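3.2 Surface reflectance and reported glare

The second part of the study concerned the finish of work surfaces in shared offices. Respondents at the two sites, Clornamell and Bondascombe, had been asked in June to rate glare at their usual seat on a five-step scale, first in the morning and again after 3 p.m. Of the 1576 forms sent out, 832 came back with both ratings filled in. Forms with only one rating were left out of the analysis, as were those from seats facing an outside wall with no window. Desk lamps were switched off during both rating periods, and the ceiling lights were held at the setting normally used by the building staff.

Ratings at Clornamell were higher in the afternoon than in the morning. At Bondascombe the two sets could not be told apart. The sites differ in window height and in the color of the floor, so the contrast should be read with care. Maillard reports a similar afternoon rise for drawing offices, although the surfaces in that work were all of one pale finish. 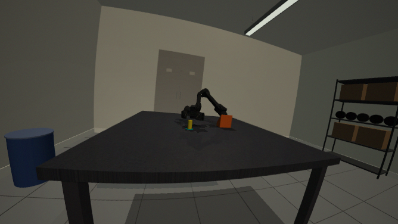
Figure 4. Dark tabletop on a tiled floor, computer rendering.

Glare from a work surface depends on two properties that are often treated as one: how much light the surface returns, and how widely it spreads that light. A pale matte desk returns a great deal but spreads it evenly, while a dark polished desk returns little and sends most of it in a narrow direction. Fine texture tends to widen the spread. The charcoal-gray top in Figure 4 has a fine texture of this kind, and its front edge carries a slightly lighter, striped face; in a real desk of that design the two parts would need to be measured separately. We therefore recorded the top and the edge as distinct surfaces wherever their finishes differed.

Readings were taken at 53 desks with the meter held at seated eye height — the position used in the Plevport survey (Arnaud, Marcelle, unpublished notes). Each desk was cleared and wiped before the first reading. Where the light level at the desk passed 1000 lux, the reading was repeated with the blinds lowered and both values were kept. The paired values are treated in Section 3.3.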